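The Shirt Problem

Robots have been welding car doors for decades. Folding a shirt is harder, and the people at Plurham, a small research lab that works on household robots, have spent much of the last two years finding out why.

The trouble starts with the cloth. A box has the same shape every time you pick it up. A shirt dropped on a bed has a different shape each time, and it changes again as soon as it is touched. A robot that has been told exactly where to grab will usually close its fingers on the wrong place, or on two layers when it needed one.

Plurham's answer is to collect a large number of examples of people doing the job, and let a computer program learn from them. The method is called learning from demonstration, and it isn't new. What the lab changed is how the examples are gathered. In most earlier work, a person steered a real robot arm from a desk, which is slow and ties up an expensive machine. At Plurham, people hold the gripper in their own hands and do the chore themselves. A camera on the tool records what it sees.

"You can send it home with someone," says Craig Lamont, who runs the project, known inside the lab as Nava. "The arm weighs more than I do. It stays here."

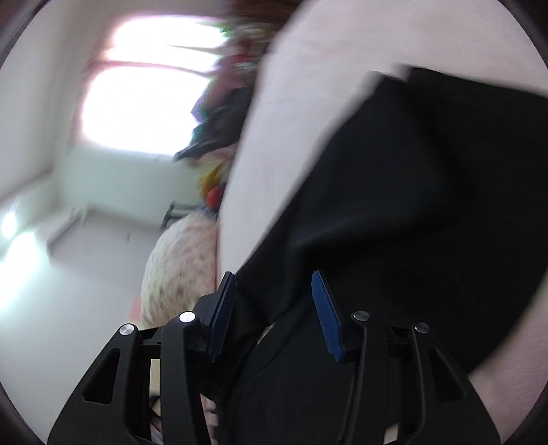

Dark clothing was the first thing to cause trouble. Folds in a black garment hardly show up on camera, and an early version of the program treated a crumpled black T-shirt as a single flat shape. It went for the middle and came up with a fistful of cloth. Bright windows made matters worse, as the camera adjusted for the glare and the clothes lost what little detail they had.

The team's first idea was to throw out the bad footage. Lamont decided to test that before doing it. They trained one version of the program on the clean recordings only and a second on everything, including blurred footage and rooms with harsh light. Both versions were then run on the same robot arm, with a wide-opening gripper like the hand-held one, in a room neither had seen.

The task was to pick up a garment by one layer near a corner and lift it clear of the surface. Out of 114 tries each, the version trained on clean footage managed 40. The one trained on everything managed 70. The full set held 843 recordings, so it also had more to learn from, and Lamont is careful about that. A follow-up with both sets cut to the same size still favored the mixed one, though by a smaller margin.

Most of the remaining failures came down to layers. The gripper gets to the right spot, closes, and takes the back of the shirt along with the front. A person feels the extra thickness and lets go. The robot has only the camera to go on. Plurham is now working with Flesell, a sensor company, on pads that measure pressure along their length.

Speed is the other weak point. One lift takes the arm roughly three times as long as it takes a person, and folding the shirt afterward is a separate task that the program has not been trained on. Recording for that begins in November. The garments will include towels and children's clothes as well as shirts, and the lab plans to keep the dark ones in.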